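Nedlow Lost Property Descriptions

A small collection of written descriptions of lost and found objects, typed up from the paper registers kept at Nedlow bus station. Current release dated 2025-03-28.

Contents

What is in it
Where it comes from
Files
Fields
Spelling and wording
Things removed
Known problems
Licence and citation
Contact

What is in it

600 entries in English. Each entry is one line from a register: what the object was, where it was found or thought to be lost, and sometimes what became of it. Most entries are short. A typical one reads "gents glove, left, brown, stand C". A few run to several sentences, usually when the person at the desk was writing down what a caller told them over the phone.

The collection was made for people who study how everyday things get described when the writer doesn't have the right word, or is in a hurry. It has also been used to test search tools that need to match a "found" entry with a "lost" entry for the same object. We know of 43 such pairs and they are marked in the data.

Where it comes from

The registers are hardback ledgers. One was used for found items and a separate one for enquiries, and the two were never cross-referenced at the time. Woo-jin Song got permission from the station to copy them and did most of the photographing of pages. A-yeong Ham and Raed Nimri typed them up. Jessie Paterson checked the typed text against the pages and settled disagreements.

There are 5 ledgers in all. The covers are numbered but the numbering restarts after the second, so we use letters A to E in the files. Ledger D is the only one with enquiries and found items in the same book.

Page photographs are not part of the release. They show handwriting and, in places, telephone numbers.

Files

entries.csv has one row per entry, UTF-8, comma separated, with a header row.
pairs.csv has one row per matched pair, giving the two entry ids.
glossary.txt lists local names and abbreviations.
changes.txt lists what was altered between releases.

Fields

id: ledger letter, page and line, for example B-20-07. These don't change between releases.

kind: found or lost. Where the ledger doesn't make it clear the value is unknown.

text: the description as written.

place: where in the station or on which route, copied as written. "Vastden" on its own means the Vastden service, and "Vastden bay" means the stand it leaves from. Several clerks wrote just "V".

outcome: claimed, disposed, passed on, or blank. Blank means that the ledger says nothing. It should not be read as unclaimed.

group: a broad class added by us. The values are clothing, bags, umbrellas and sticks, papers, keys, toys, food, and other.
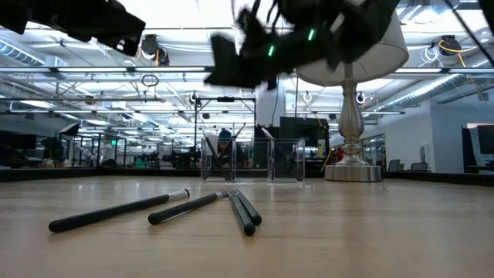

Four black sticks with silver caps on a light wooden table.

The group field was filled in by two people working apart, going only by the text of the entry. Where they disagreed, the entry went to Jessie Paterson. "Umbrellas and sticks" gave the most trouble. The clerks used "stick" for walking sticks, hockey sticks, drumsticks, a memory stick and at least one thing described only as "stick, black, do not know what for". Memory sticks are in other. Drumsticks are in umbrellas and sticks unless the entry makes it plain they were chicken, in which case they are in food.

Toys was nearly as bad. A "small bear" could be a toy or a key ring. We put it in toys unless keys are mentioned.

Spelling and wording

Spelling is left alone. "Umberella" appears often in ledger C and seems to be one clerk's habit. Crossings-out are left out if nothing can be read under them, and put in square brackets if something can. A question mark in round brackets was written by the clerk. A question mark in square brackets was added by the person typing.

Capitals are as in the ledger, except for ledger E, which is in capitals throughout. We changed that one to sentence case after a user complained that it upset their tokeniser. Brand names there may have lost a capital they ought to have.

Line breaks inside an entry have been replaced with a single space. Ditto marks have been filled in with the words they stand for, since a row with only a ditto mark is no use once the rows are shuffled.

Things removed

Names of members of the public, phone numbers, addresses, bank card details and anything about a person's health. Each is replaced by a tag in curly brackets such as {name} or {phone}. Clerks' initials have been taken out without a tag.

Twenty entries were dropped whole because there was nothing left after the tags went in. Their ids are skipped, so gaps in the line numbers are expected.

If you find a personal detail that we missed, please write to us before sharing the file any further.

Known problems

The years are uneven. Ledger A covers a long stretch with few entries, while most of ledger D is from a single July, when the Skidell show was on and the extra buses ran. Wellingtons and folding chairs are over-represented as a result.

The matched pairs were found by reading, so pairs with odd wording will have been missed. Treat an unpaired entry as unknown.

Colour words are the clerk's. "Navy" and "black" are swapped freely between the two halves of a pair.

Pages 11 to 14 of ledger B are stuck together and have not been copied.

Licence and citation

Free to use and share with credit. Please cite as: Song, Ham, Nimri and Paterson, Nedlow Lost Property Descriptions.

Contact

Corrections go to Ye-seo Ahn, who looks after the files. Include the entry id and the wording you think is right.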